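**Plinbridge tower – stairs, lift, lantern room. April update**

Quick one this month, I'm writing between shifts so forgive the mess.

The Mekonnen Tower is open to the top again. All the way. The upper gallery was shut most of the winter for the railing work and people kept turning up, climbing as far as the clock floor and coming back down a bit cross. Fair enough. Railing's finished, painted dark green, signed off. Go up.

For new subscribers: 276 feet to the gallery floor, 375 steps if you take the stairs from the street door. The guidebook in the gift shop has a different number of steps because it starts counting from the crypt, which isn't open. We've asked for that to be fixed in the next printing. Please stop emailing about it.

**Hours**

10 to 5, last entry 4:15. It was 4:30 last year. The 15 minutes matter – the desk closes and cashes up and the stairwell has to be walked top to bottom before the door gets locked. Evening openings start up when the light gets better, dates on the board outside and in the next newsletter.

**The lift**

Goes to the clock floor only. Same as always. From there it's the spiral, narrow, one way up and one way down on the lights. Wait for green. Had two school groups meet in the middle on the first morning and it took a good while to sort out.

Max 24 on the gallery at one time. That's the new limit, posted at the bottom of the spiral. Groups bigger than that need to split, and it helps alot if you work out who's in which half before you get in line.

**Getting here**

From Cliveck, the ferry is running the winter timetable until the end of the month, so last boat back is earlier than you think. Check it before you go up, not after. Bus from the station stops on the river side of the square now, the old stop is dug up. Walk past the fish market and the tower's right in front of you, you can't really miss it.

Driving – the lot behind the market is fine before 11, hopeless after. Try the Pevar Street garage, five minutes further, has restrooms.

**What you see from the top**

North side is best in the morning. You get the whole bend of the river, both bridges, the grain sheds and on a clear day the hills behind Cliveck. South side is mostly roofs, but the old rope works is down there, long thin building with the red tiles, and the tannery yard next to it. West for sunset obviously but we're shut by then until evening openings start.

The brass pointer plates on the wall are back from cleaning. Two of them were put back the wrong way round, so for a few days the cathedral was labeled as the gasworks. Fixed now. Thanks to the reader who sent the postcard about it.

**Asnakech's walk**

Asnakech Belay is doing her merchants' quarter walk again, starts at the tower door, 10:30, takes two hours and ends up at the quay. She does the stuff the plaques leave out. Why the tower has a door 20 feet up with nothing under it (there was a bridge across to the customs house, pulled down after a fire). Why the clock only has three faces. The short version is that the fourth side faced the rival parish and nobody over there had chipped in. She tells it better.

Wear proper shoes, the lane behind the rope works is all cobbles. No booking, pay her at the end. Gadisa Birhane is covering while she's away, same route but he goes the other way round and finishes with the climb, so save your legs.

**Numbers**

2,302 visitors through the door in the first month back. Best opening month we've had and it rained for a good part of it. Thank you all. The desk would like it known that they sold out of the little tin towers and more are on order.

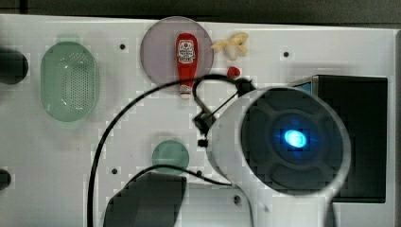

*Green basket on the white worktop.*

**Odds and ends**

- Bell rings on the hour. It's loud on the gallery, realy loud. Small kids, cover their ears a minute before.
- No tripods on the spiral. Fine on the gallery if it's quiet.
- Lost property: one gray glove, a pair of reading glasses, a child's sun hat. Ask at the desk.
- Season tickets from last year are still good until the date on the back. We're not extending them for the gallery closure, but show yours at the desk and you get a free guest on your next visit.
- Cafe across the square opens at 9 now. Get the almond thing.

Evening dates next time, and the lantern room tour list if it's ready.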